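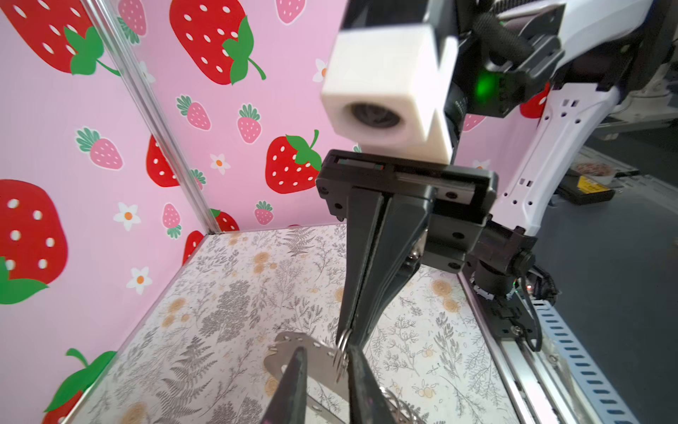 Strawberry print on the walls, fern and rose print on the floor, silver corner post.

Flatimley Patterned Surfaces
README, release of Jan 17, 2020

Summary
Flatimley is a collection of printed patterns for lining the walls and floors of small enclosures, display boxes and tabletop booths. It holds 100 patterns, most of them fruit, flowers and leaves, with a smaller number of stripes, checks and plain grounds. Each pattern comes as a print sheet and as a set of smaller crops. There are 3877 image files in total, counting the crops.

The collection is kept by Sylvain Rolland. It grew out of an older set called Oltivance, which had only the floor patterns.

What is in the folders
sheets: one full print sheet per pattern, ready for a large-format printer
crops: square cuts from each sheet, for use on screen
swatches: one small sample of every pattern with its ground color next to it
notes: a text file per pattern with the repeat size, the ground color and any printing problems
pairs.csv: wall and floor combinations that have been set up and checked by eye

Naming
File names start with the surface (wall, floor or both), then the pattern name, then the ground color. The strawberry wall pattern on pink is wall_strawberry_pink. The botanical floor pattern is floor_fernrose_white. Crops take the name of their sheet plus a number. Patterns carried over from Oltivance keep their old number in the notes file only.

Notes on two patterns
wall_strawberry_pink. Pink ground with strawberries in two sizes. The large ones are red with white seed dots and green leafy caps, and some have a long or curling green stem. The small ones are pink with green tops. Small white flowers with orange centers fill the gaps. Our printer made the pink too orange on the first try, so compare your print with the swatch before cutting a full sheet.

floor_fernrose_white. White ground with gray ferns and herbs and pale orange roses. The gray is light and can disappear under a strong lamp. Do not raise the contrast to fix this, or the roses turn brown. Move the lamp.

Pairs
pairs.csv lists 23 combinations. The strawberry wall with the fern and rose floor is one of them. A busy wall over a busy floor is harder to light than a plain one, but the two grounds are different enough that the line between wall and floor stays easy to find. Seven pairs are marked "hard" in the last column. In those the wall and floor share a ground color.

Fitting
Measure the panels with the corner post in place. Sheets cut to the full width of the panel will buckle where they meet the post. Line the walls first and the floor last, with the floor sheet pushed up against the wall line.

Trim with a fresh blade. Matte paper is best for all patterns. Gloss gives a bright patch in the middle of the floor and hides the print there.

For stems and other upright motifs, check the arrow on the back of the sheet file. The strawberries do not look right upside down, and the mistake is easy to miss while the sheet is on the cutting table.

Known problems
The repeat is slightly off on Mallet, the brown check. The squares drift near the right edge. Use the left part of the sheet until it is redrawn.
Two of the leaf patterns have swatches darker than their sheets.
Crops were cut on a fixed grid, so many contain only part of a fruit or flower. They have not been sorted.
Jaltwood, the bark pattern, has no print sheet yet. Only crops and a swatch are included.

Changes since the July release
Added the strawberry wall in pink
Added the "hard" column to pairs.csv
Replaced the swatches for all plain grounds
Removed duplicate crops

Contact
Send corrections to Sylvain Rolland with the full file name and, for color problems, the name of the paper you printed on.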